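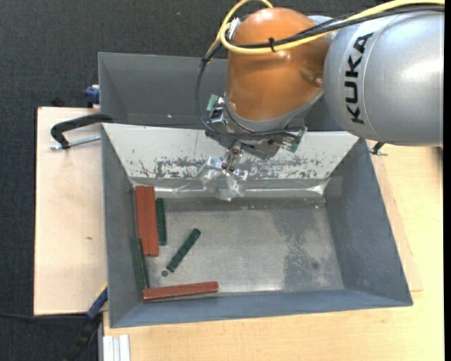 Review: Stolum, 'Levo'

Stolum is a four-piece from Hamilton, Ontario, and Levo is their second full album. I missed the first one when it came out. A reader sent me a link to the new record in July and it sat in a folder until the Christmas break, when I finally had the time to play it through properly. I've now heard it nine or ten times, mostly in the car and a few times on the living room speakers.

The band is led by Tetteh Yakubu, who sings, plays rhythm guitar and wrote all but one of the songs. He grew up on highlife records and you can hear it in the guitar parts, which are clean and busy and sit high in the mix. The rest of the group plays closer to soul. There's an organ on nearly every track, a bass player who leaves a lot of space, and a drummer who seems happiest at a walking pace.

The album opens with "Second Shift", a song about working nights and seeing your kids only at breakfast. It starts with just the guitar and a shaker, and the organ doesn't come in until the second verse. Yakubu's voice is a bit rough in the low notes and he doesn't try to hide it. The chorus is one line repeated four times. I wasn't sold on it at first, but it's the song I've caught myself humming at the sink.

"Harbour Road" is faster and would be the obvious single. The horns are good here, two trumpets and a trombone, recorded close so that you can hear the players breathe. "Triệu" follows, named for a friend of Yakubu's who died a few years ago. It's slow and plainly written, with no drums at all. The verses list things the two of them did together: fixing a bicycle, missing a bus, splitting a bowl of soup. The last verse drops to voice and organ and then stops without a final chord. It's the best thing on the record.

The middle is weaker. "Paper Crown" and "Lean On The Door" are in the same key and at much the same tempo, and they sit side by side. On my first few plays I didn't notice where one ended. Either would have been fine on its own. "Paper Crown" has the better words and "Lean On The Door" has the better guitar solo, so I can see why they couldn't choose, but one of them should have been kept for a B-side.

Things pick up with "Bread Money", the one song not written by Yakubu. It's by the bass player, who also sings it, in a flat, dry voice that suits the subject (an argument over a grocery bill). It's funny in places. I'd like to hear more from her on the next album.

The closing track, "Levo", runs a little over eight minutes. The first five are very good. The band settles into one pattern and each player adds a bit to it, and the trumpets come back with a part that sounds like a slowed-down version of the "Harbour Road" line. After that it goes around a few too many times and fades out. A live audience would probably enjoy the extra minutes more than I did in traffic.

The recording was done at Bustora, a small studio above a tire shop, and it sounds like a room with people in it. The drums are a touch dull and the vocals could be louder on "Lean On The Door", where I had to look up half the words. Otherwise the sound is warm and clear. I listened first to the 192 kbps files that came with the link, then bought the record, and the horns gain the most from the better copy.

The vinyl was pressed in a run of 2000. Mine arrived flat and quiet, apart from a light crackle at the start of side two. The sleeve is plain card with a lyric sheet folded inside. The print on the sheet is small and pale grey on cream, and I needed a lamp to read it. The download code was missing from my copy. I wrote to the band's shop and had a new one the next morning.

If you like your soul music slow and don't mind an album that sags a bit in the middle, it's worth the money. Start with "Triệu" and "Second Shift", then try side two from "Bread Money" on.

Rating: 4 out of 5

Best tracks: Triệu, Second Shift, Bread Money
Skip: Lean On The Door

Posted January 18, 2019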